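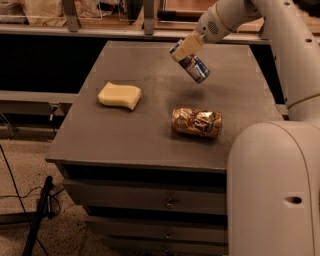

A silver-and-blue can in the gripper at the Plonbridge lab.

News > Research > Robotics

Crushed cans are a nightmare for robot hands — no two are the same shape. A Plonbridge team led by Dela Abubakari has a lovely answer. Their method, Hunder, skips the 3D model and learns where to pinch from 3093 recorded grasps, 2000 of them failures.

"The failures taught it the most," says Abubakari. "We nearly threw them out!"

Training took nine hours, and the arm now copes with dented aluminium it has never met before. Co-author Otakar Zeman wants to try it on soft plastics next, and the team will share its code in December. Recyclers, keep an eye on this one.

Contact the newsroom | © Plonbridge | Back to top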